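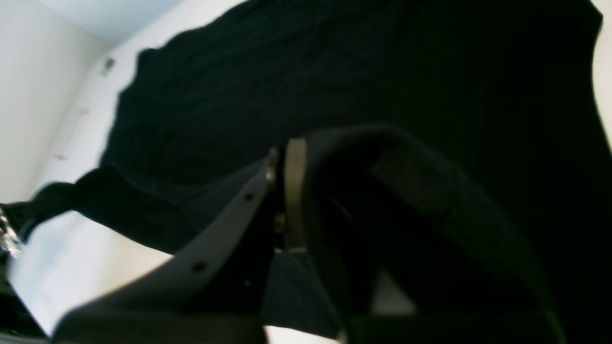

The Cadwood county crime lab opened its doors on Monday evening, and I went with my neighbor Xiaoyan Xiong. We had both followed the Plemby case, a killing that went unsolved for 11 years until a fiber match led to an arrest.

There were 32 of us, split into small groups. Ours was led by Sunil Karunaratne, a trace evidence examiner. He started in the intake room, where each item gets a number and a sealed paper bag. The Plemby file had 308 items — most of them never used at trial. 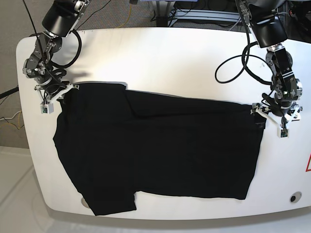

Clothing takes up most of an examiner's week. Karunaratne said a single shirt can take a full day, and dark ones are the slowest, as stains hardly show. A black garment spread out on a big white table, like the one here, still has to be gone over under other kinds of light. Loose hairs and fibers come off first, with tape.

We weren't allowed into the DNA section. The tour ended at 7 with coffee and a short talk on the backlog. Parking is on Issa Street, behind the courthouse.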